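# Went to the Brondholm open day on Sunday (long, sorry)

**bianka_katona**

So I finally made it over to Brondholm, and I'm so glad I did, even if parking cost me 30 minutes and most of my patience! I got in a little after ten and went straight to the assembly demo, which is the one everybody on here kept telling me to see. Dezső Kiss gave the talk. He's very easy to listen to, and he let people interrupt him as much as they liked (we did).

What they're working on is putting small parts together with two arms: a gear, pegs, plates, that sort of thing. I stood there way longer than I'd planned, with a coffee I forgot to drink. 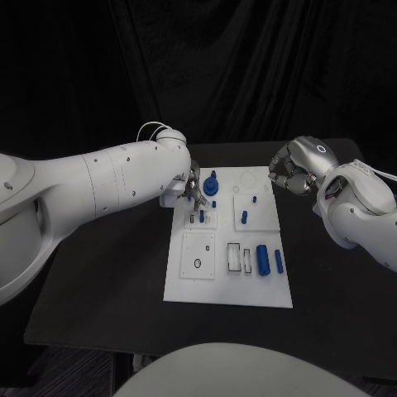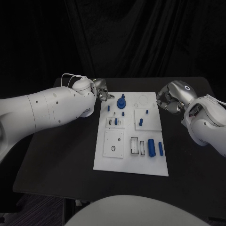
Zoltán thought the whole exercise was too tidy to mean much. Parts on a clean board, each with its own spot, proves very little about a real bench, and he'd have liked to see them tipped out of a bag first.

**bianka_katona**

Zoltán, I did wonder about that too! Somebody in the second row asked nearly the same thing, and Dezső said they want the fitting sorted out before they worry about the mess. Seemed fair to me.

**edit_j**

I'm with Bianka on this. Getting a peg into a snug hole is hard enough (I've watched grown adults fail at it on my own line, me included). Did he say how many runs they've done?

**bianka_katona**

1,129 as of that morning, from a slide. He was aiming for 1,000 by February, so he looked pretty pleased with himself.

**zkerekes**

Runs, sure. How many of them worked? I went to the Lengyel one last year and got a big number there too, and when I asked how many were good the answer got very long.

**bianka_katona**

He didn't say and I didn't think to ask, so that one's on me.

**botond.h**

Could I bring my daughter next time? She's nine and crazy about anything with gears. Is it a lot of standing?

**edit_j**

Botond, bring her! There are benches along the back wall, and the Civix table by the entrance usually has things kids can handle. I'd go early, though, the talk room only seats 31.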